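Keeping Black Clothes Black: What Works in My Laundry Room

Settle in, because I have a lot to say about dark laundry, and most of it I learned by ruining things.
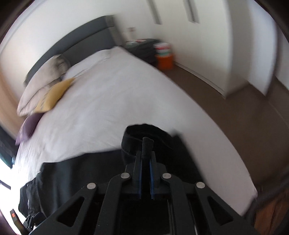

Why do black clothes turn that dull gray-brown after a few months?

Mostly it's rubbing. The pieces knock against each other in the washer, the tiny fibers on the surface get roughed up, and those raised fibers catch the light and look pale. Some dye does wash out too, especially in the first few washes and especially in hot water, and detergent that never rinsed away leaves a film on top of all that. So a shirt that looks faded may be part worn, part bleached out and part just plain dirty with soap, and the soap part you can fix this afternoon.

I started paying attention to this when I worked the front of house at a little restaurant in Tiltport, where we all wore black from collar to shoes and had to buy it ourselves. I owned four work shirts and wore them hard. By August of my first summer two of them had gone the color of old tea, and my manager was polite about it, but she did mention it. My aunt, Ginette Langlois, took in washing and mending for years, and she sat me down at her kitchen table with a pot of coffee and set me straight. Most of what follows is hers, with a few of my own additions (she would not agree with all of them!).

Before the wash

Turn everything inside out. I know you've heard it, and I know it's a bother with jeans, but it is the one thing I'd keep if I had to drop all the others. The inside takes the beating and the outside stays smooth. Do up zippers and hooks while you're at it, and check the pockets for tissues. One forgotten tissue in a dark load will keep you busy with a lint brush until supper.

Sort by weight as well as by color. Heavy jeans and a thin knit top should never share a drum, even if they match perfectly. And keep towels out of it altogether, even black ones. Towels shed, and everything else in the load wears the results.

Wash less often, too. A sweater worn over a shirt for an evening doesn't need washing, it needs a night on a hanger near an open window. My aunt used to brush hers down with a clothes brush, always in one direction, and then leave them alone.

In the washer

Cold water, the gentle cycle if you have the patience for it, and less detergent than you think. I use a liquid, since powder doesn't always dissolve well in cold water and leaves those chalky streaks down the front. Fill the cap to the lowest line and stop there. If the water still looks sudsy at the end, run another rinse.

Don't stuff the drum. Clothes need room to move through the water, and when they're crammed in they scrape along each other instead. If I can't lay my hand flat on top of the load without pushing, I take a couple of things out.

My washer is an old Rundmont with a spin dial that goes from 600 up to 900, and for darks I leave it at 600. They come out a bit heavier and take longer to dry, but they don't have those hard creases pressed into them. Creases matter more on black than on anything else – the dye wears away along the fold and you get a pale line that never leaves.

About vinegar: people are very fond of pouring it into everything. It won't lock in dye, whatever your neighbor says. I do find a small splash of plain white vinegar in the rinse helps with soap film now and then, though I wouldn't do it every week, as it can be hard on rubber seals over time. And please, never anywhere near bleach. The two together give off a dangerous gas.

Drying

Shade is what you want. Strong sun bleaches black cloth surprisingly fast, and it does it unevenly, so you end up with pale shoulders and a dark back. I hang mine inside out on the porch, or over the rack in the hallway when it rains. Knits go flat on a towel so they don't grow down to your knees.

If you use a dryer, set it low and take things out while they're just slightly damp. I give shirts 30 minutes and then put them on hangers, smoothing the collars and plackets with my hands. Half the time I don't need the iron at all. When I do, I iron on the inside, or through a thin cotton cloth, so the fabric doesn't come up shiny.

Rescuing something already faded

Try a soak first. Plain cool water in a basin for an hour, swish it about, drain, and see how cloudy the water was. Repeat until it runs clear, then dry it in the shade and have another look. I've brought back a couple of skirts I had given up on this way.

If that doesn't do it, there's always dye. Cotton, linen and rayon take it nicely. Polyester mostly won't, unless you buy the kind made for it, and the stitching on cotton clothes is often polyester, so expect the seams to stay the old color. Weigh the garment dry and follow the packet. Wear gloves, and use a pot you'll never cook in again. Wash the piece by itself the first few times afterward, and keep it off the pale couch until you trust it.

And for lint, a slightly damp rubber glove, stroked downward, picks up more than those sticky rollers do. I keep one hanging on the back of the closet door.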